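Reading order for the Zetetti books, and which edition to buy?

Posted in Comics & Manga > Buying and Collecting, February 2023

Hello everybody. I am reading comics since many years, mostly European albums, but I am new to longer series in English. My library had the first volume of *Pimside* and I finished it in one evening. Now I want to buy the rest for myself, and I am confused about three things.

First, the order. The publisher's list has *Pimside* as the main series, then a shorter book called *Bovero*, and then something called *The Zetetti Papers*, which in one place is called volume 0 and in another place is called a companion. I don't want to read volume 0 first if it spoils the main story. This happened to me before with another series and I was quite sad about it.

Second, the edition. There are the small paperbacks and there is the big omnibus. The omnibus has 1,563 pages in total if you take both books of it. I like big pages, but I read in bed and on the sofa, and my wrists are not so strong.

Third, the translation. I read in a review that the first printing has another translator than the later one, and that the name of the inspector is changed from Bondarchuk to something else. Is it true? I would like to have the same name in all my books.

I have read only volume 1, so please no spoilers after the fire at the ferry station.

My reading corner, where the small format would be more practical:
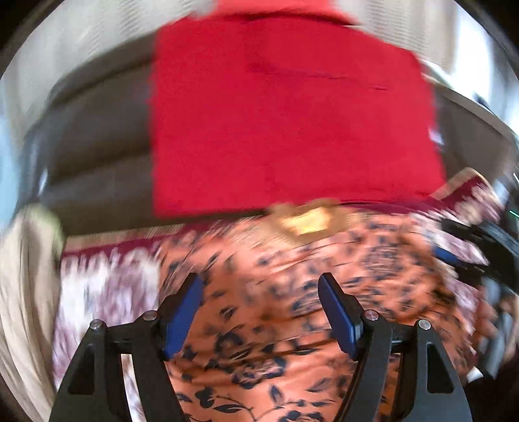 **marrowbone_k**

Small paperbacks, without any doubt. I own the omnibus and I regret it a little. The print is beautiful and the double pages finally look like the artist wanted them, but the binding is glued and not sewn, and in the middle of the book you have to press it down with your hand. In the chapter with the market there is a long conversation which runs across the fold, and in my copy I lose one or two letters in every balloon. If you read at a table it is acceptable. In bed it is a weight on your chest.

About the order, I would do it like this:

- *Pimside* volumes 1 to 4
- *Bovero*
- *Pimside* volume 5 to the end
- *The Zetetti Papers*, last

*Bovero* came out between volumes 4 and 5, and volume 5 begins with a person that you will only know if you have read it. You can understand the chapter without it, but the joke with the umbrella is lost, and also a part of the sadness.

*The Zetetti Papers* is called volume 0 only because the events in it are older. It was drawn last, the style is much looser, and on page 110 there is one picture that tells you directly who wrote the letters. Please don't even open it in the shop. I did exactly this and I am still angry with myself.

I can't help with the translation question. My copies all say Bondarchuk.

**tall_paper**

just read volume 0 first its fine. i did and i liked it. its a prequel so it goes first, thats what the 0 means. the spoiler is not such a big thing, you would guess it anyway in vol 2

get digital and you dont have the problem with the wrists

**quiet_gutters**

I must disagree with the answer before mine about volume 0. I did not guess it in volume 2, and I think most readers don't. The whole middle of the series works because you suspect the wrong person. If you know the truth, it becomes a different kind of story, slower and more like a family drama. It is still good, and I enjoyed it in this way when I read it again, but you can have the first way only one time.

Now the translation. It is true, but it is less bad than the review makes it sound. The first printing of volumes 1 and 2 had a translator who kept everything very close to the original. The inspector is called "Bondarczuk" there, with a cz. From volume 3 a new translator started, and he wrote "Bondarchuk". When the first two volumes were printed again, they were corrected to the new spelling and some of the dialogue was made shorter. So it is the same name, only written in two ways.

I have both printings of volume 1 and I compared them one afternoon, page by page. The later one is easier to read. The jokes come faster and the policemen talk like tired people and not like a school book. But the first one has a page of notes at the back, which explains the street names and the food, and this page was taken out later. I find this a pity. For a reader who knows European albums, like you, I think the later printing is the better choice, and maybe you can look at the notes in the library copy, if it is an old one.

How to know which printing you have, before you pay:

1. Open the page with the small print at the front. The later printing says "revised translation" under the title. If a seller online doesn't show this page, ask for a photo of it.

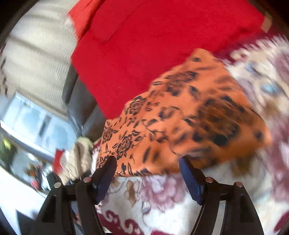

2. Look at the spine. On the first printing the volume number is in a circle. On the later one it is only a number.

3. Check the number of pages. The revised volume 2 has 334 pages. The old one is a bit longer because of the notes.

4. If it is a set from one seller, ask for all the volumes and not only for the first. Sets are often mixed, and the spines don't have the same height. For me this is a small pain each time I look at the shelf, but for you it may be not important.

For the order I agree completely with marrowbone_k. I would add only that there is a short story of eight pages at the end of *Bovero* that has nothing to do with the rest. It is about a man who repairs accordions. Some people skip it, but it is my favorite thing that this artist has drawn, and the last page has no words at all.

The omnibus uses the revised translation everywhere, so if you find it at a good price and you have a strong cushion, it is also a solution. It doesn't include *The Zetetti Papers*. You would have to buy this one separately in each case.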